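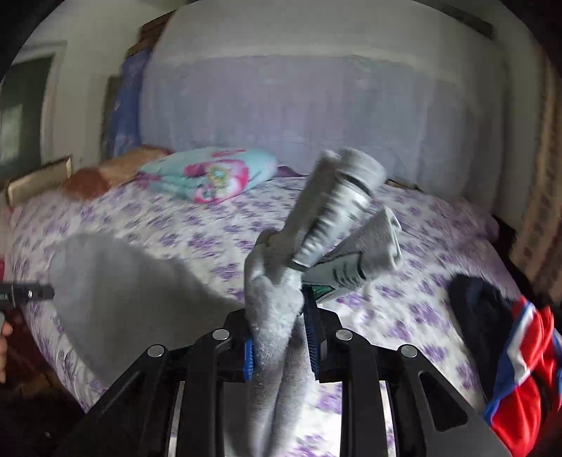
Rosalie Sutter wished it recorded that the knitting floor at Plincombe was a good deal quieter than she had been led to expect, and that the finishing room deserved twice the time it was given. The second remark was shared by most of the party and has been passed to the mill.

Report on the Spring Visit to Plincombe Hosiery Mill

The Household Textiles Study Group visited Plincombe on a Tuesday in March. Twenty-one members attended. The party was received at the Farnon Road entrance at 9:30 a.m. and divided into two groups for the tour.

Yarn store and knitting floor

The mill buys its cotton and wool yarn on cones and holds it for several days before use so that it can settle to the humidity of the building. Members were shown how a cone is checked for knots and weak places. The knitting floor has 81 circular machines in regular service, most of them set up for plain ankle and crew socks. Each machine knits a tube from the cuff down, turning the heel on the way, and leaves the toe open.

Toe closing was the subject of many questions. The greater part of production is closed by a linked seam, which lies flat against the foot. A cheaper overlocked seam is used on the Duter work sock, where the customer has asked for a lower price. Samples of both were passed around, and the difference could easily be felt with a fingertip.

Finishing

Socks are washed, tumbled, and then drawn over flat metal forms, where steam sets their shape. Pairing is still done by hand. Our guide explained that two socks from the same machine may differ slightly in length, and that an experienced pairer will notice this sooner than a gauge will. Second-quality pairs go to the mill shop.

Washing trials

After lunch the group heard a short talk on care in the home. The mill has been comparing its Gaete range, a cotton and nylon blend, with an all-cotton sock of the same weight. Cuffs on the all-cotton sock had lost nearly 8 percent of their stretch by the end of the trial. The speaker recommended a cool wash, with socks turned inside out, and advised against rolling pairs into a ball by folding one cuff over the other. Several members said that they had done this all their lives and did not expect to change.

Arrangements

The coach left at 3:45 p.m. Parking at the mill is limited to 7 visitor spaces, and members traveling by car on future visits should use the public lot on Farnon Road. Copies of the washing talk may be requested from the group's office.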